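Stelard二楼公共工作间 安全巡查表(附意见)

巡查日期:2月13日
上次巡查:1月
表格沿用Fokia那一版,最后一栏“其他”太窄,写不下,意见一律写在各项后面。

1. 门与通道
结果:合格
通道净空够用。上次写过门后堆纸箱,这次纸箱没了,换成一把折叠梯。梯子比纸箱瘦,算进步。请挪到储物间。

2. 灭火器
结果:合格
压力指针在绿区,铅封完好。检查卡上1月那一格有人签了名,字迹潦草到可以当防伪标志。下次请签得像个字。

3. 急救箱
结果:需整改
创可贴剩2片,烫伤膏过期。箱里另有一包Drolel薄荷糖,不属于急救用品,已留在原处,等主人良心发现。

4. 插座与电线
结果:合格,有保留
墙面插座无松动。插线板共3个,其中一个又接了另一个,已当场拆开。上次也是当场拆开的。

5. 窗与百叶帘
结果:合格
横条百叶帘升降正常,拉绳已收到挂钩上。青绿色窗台擦过了,至少擦了人够得着的那一半。

6. 窗下暖气
结果:合格
长条出风格栅不得遮挡,不得晾手套、围巾和午饭。格栅缝里夹出一枚回形针、一张Metwally的送货单,货早就收了,单子大概是来取暖的。暖气与家具之间请留出20厘米以上。

7. 桌子
结果:合格,建议跟进
深灰色台面,黑色金属桌腿,摇了摇,不晃。台面靠右边缘能看到小螺丝头,请顺手摸一遍,凸出来的拧平,免得刮袖子。桌角没有防撞条,走得急的人会用大腿记住它的位置。

8. 桌面物品与饮料
结果:需整改
规定写得很清楚:工作间内的饮料须用带盖容器,用完带走。规定贴在门上,门一开就背对大家。
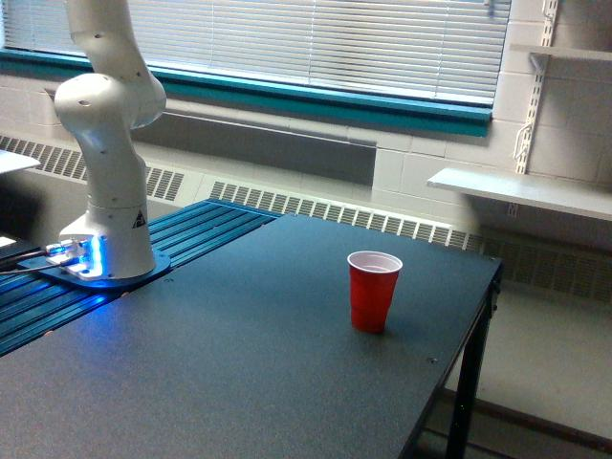
红色塑料杯,白色内壁,没有盖子,一个人占着一整张桌子,气派比我的工位大。杯子没有署名,所以这一项只能记在全体头上。整改期限11天,到期后无主杯子统一送茶水间,要认领的自己去认。

9. 墙面
结果:合格
白漆砌块墙未见新裂缝。有胶带印若干,请用能揭干净的胶带,揭不干净的那种请留给自家冰箱。

10. 巡查表本身
结果:需整改
夹板的弹簧坏了,写到第6项时纸掉了一次。已申请新夹板,申请表夹在旧夹板上。

复查时先看第3项和第8项,签字处在背面。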